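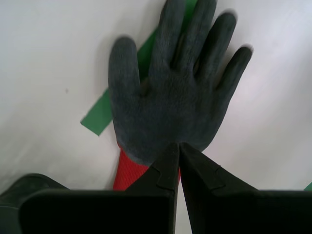 Gray coated glove, red knit cuff, green tape underneath.

Ticket: Gloves stiff after washing, small parts bin
Opened by: Sorcha Foley, Konora bench room
Status: Closed
Reading time: 2 min

Two pairs of the Sikora gloves went stiff across the palm after the last wash. The cuffs are fine, still lovely and stretchy! I'd really like to save them - these are the best gloves we've had for the bench.

Tried first: cool rinse, then flat on the bench overnight. A little better in the fingers, palm no change.
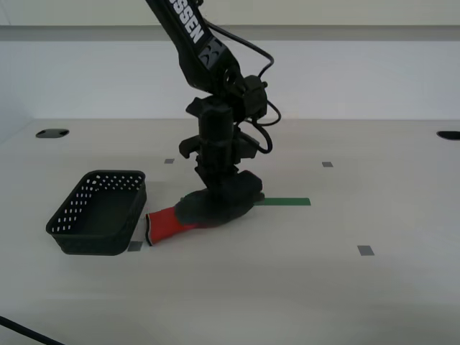

Page last changed: August 9, 2023

Next I looked at the bench itself. The black basket with the holes is our small parts bin, and I'd love to keep it - everything red is so easy to spot next to it. The green tape stays too.

Then I checked the wash. Someone had switched us to Grurkimel powder in January, and we were using a full scoop for around 19 gloves.

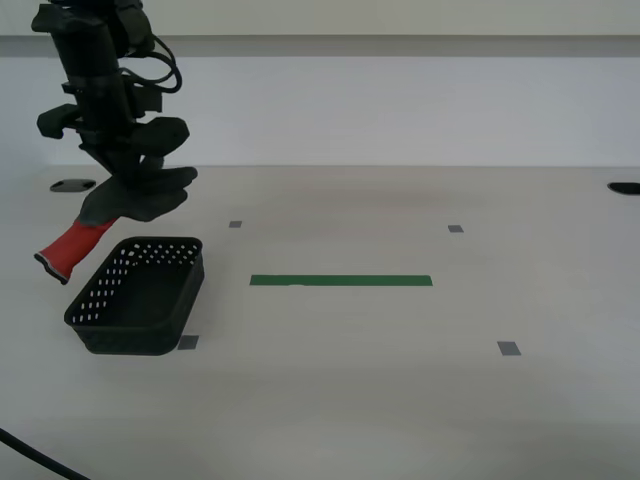
So I cut it to half a scoop and added a second rinse. After two washes the palms bend again. So happy with this! New wash card is on the Flanano shelf.

Comments

benchmouse: Half a scoop worked for ours too, thank you!

T. in packing: Do you dry them cuff up or cuff down?

Sorcha Foley: Cuff up, always - the fingers drain better.

Contact | © Konora | Back to top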